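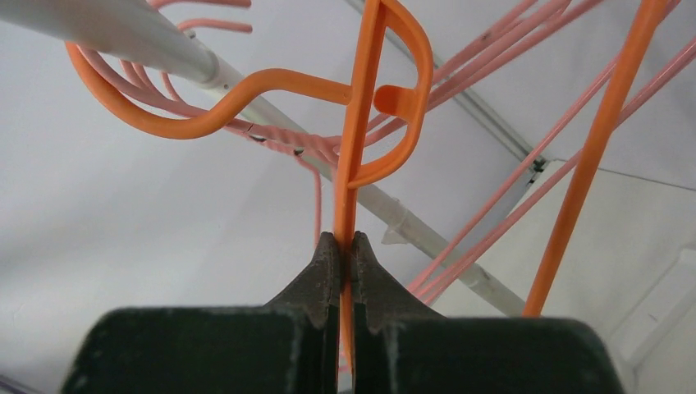 Ticket 3290: Hangers lock together on the rack and in the pile
Status: Open
Product: Flaltard tabletop rack, Pluvia mixed hangers
Opened: 7 November 2024

The product page says these hangers "separate with a light pull." Mine don't. I pull one and three come with it, and the hooks turn sideways and grab the next ones along. The pink ones are the worst by a mile. I bought the box of 50 in May and have been fighting with it ever since, so please don't tell me they need breaking in.

Reply from Nekholm support
Thanks for writing in. Tangling is usually caused by storing hangers loose. Please empty the rack, lay the hangers flat, and put them back with every hook facing the same way. Let us know if the problem continues.

Customer update
I doubt this is a storage problem, but fine, I tried it. Laying them flat just gives you a flat tangle. The thin pink ones slide under the thicker orange ones, the hooks catch on the shoulders, and now you're working on it from above with nothing holding the other end.

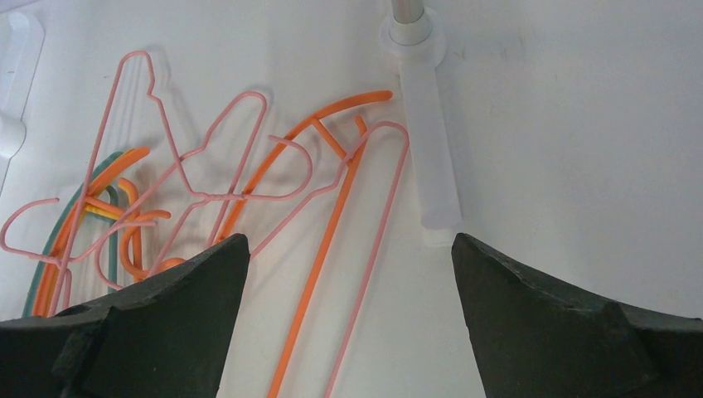
What did help a little was going after the thick hangers first. They're stiff, so they lift out more or less in one piece. If you start with a pink one it bends, springs back, and takes its neighbors along. I'd call that a workaround for a bad mix of shapes. I wouldn't call it a fix, and I'd like support to stop using that word.

I also timed it, as asked. Sorting the pile by color and rehanging took me 19 minutes. Your setup sheet says it's a five-minute job, and I'd love to know who did it in five.

Reply from Nekholm support
Thank you for the detail. Could you confirm that the rack is level and that the top bar is pushed fully into its connectors? A bar that sits low on one side can make hangers slide together and bunch up.

Customer update
Checked with a level. It's level. Both ends of the bar are in as far as they go, and the feet sit flat. The pink ones still bunch up – hooks crossed, triangles through triangles – on a bar that is perfectly straight.

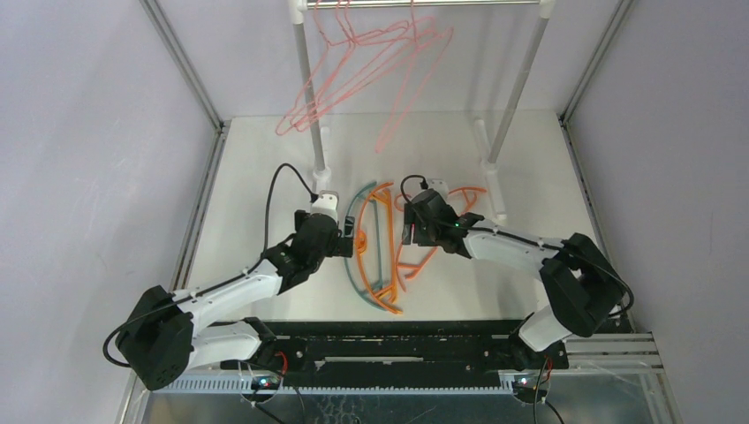
Does it help to hang the pink ones and the thick ones on separate parts of the bar?
Somewhat. Thick hangers kept together stay apart from each other well enough, but the pink ones will still cross hooks unless each one is hung singly.

Customer update
So the official answer is "somewhat." I tried it anyway. The orange and teal end behaves. The pink end is the same mess as before, only shorter. I also tried the Khokhar spacer clips another customer recommended on your forum, and they're too wide for the pink hooks and fall off.

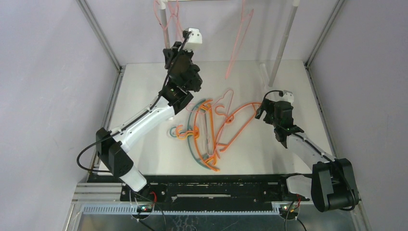 Orange, teal, pink and clear hangers on the tabletop.

Reply from Nekholm support
We have passed this to the product team and can offer a swap of the pink hangers for the thicker style. Please reply with your shipping address.

Customer update
Address sent. I'll take the swap, but leave the ticket open until I've hung the new ones and pulled a few off again.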